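El teatro Basten estrena sin desnudo y con once páginas de notas

8/12/24

La compañía Lasance levantó por fin el telón de «Los huéspedes de Bodidow» en la sala Basten, cuatro meses después de lo anunciado y con un texto que su autora, Thérèse Sawatzky, dice reconocer «de perfil». La obra, una comedia sobre una pensión en quiebra, debía estrenarse en julio. Por el camino se cruzó la fundación Ezzat, que paga parte de la temporada y que pidió leer el libreto antes de firmar el cheque.

De la lectura salieron once páginas de observaciones. El segundo acto perdió un desnudo, que pasó a ser un albornoz, y ganó un obispo, que antes era notario y que a la fundación le parecía más simpático con sotana. La palabra «banquero» sobrevivió en 4 ocasiones, tras una negociación que Sawatzky compara con la compra de una alfombra.

La escena del desayuno, en cambio, llegó intacta al estreno. Dura diecinueve minutos y en ella no se insulta a ninguna institución conocida.

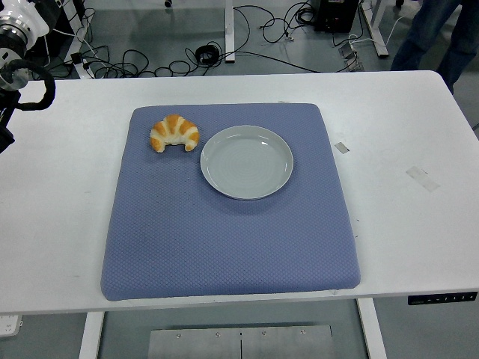 Un cruasán y un plato vacío sobre una mesa blanca.

La directora, Brittany Fortin, defiende el resultado con una serenidad admirable. «El albornoz tiene su misterio», declaró en el vestíbulo, donde se vendía el libreto original, sin cortes y a precio de libreto con cortes. De los 400 asientos de la sala se ocuparon 328, cifra que la compañía considera un triunfo y la taquilla, un martirio menor: varios espectadores habían comprado entrada por el desnudo y pidieron la devolución.

El público rió donde debía y también en el monólogo del obispo, que está escrito en serio. Al terminar hubo aplausos largos, un «¡banquero!» gritado desde el anfiteatro y un representante de Ezzat que salió por la puerta lateral antes de los saludos.

La fundación sostiene en una nota que no ha censurado nada y que se limitó a «acompañar el proceso creativo». La nota tiene 1.902 palabras y, según Fortin, le sobran unas cuantas. Sawatzky se ha ofrecido a señalarlas.

Las funciones continúan hasta final de mes. El albornoz, informa la compañía, es de alquiler.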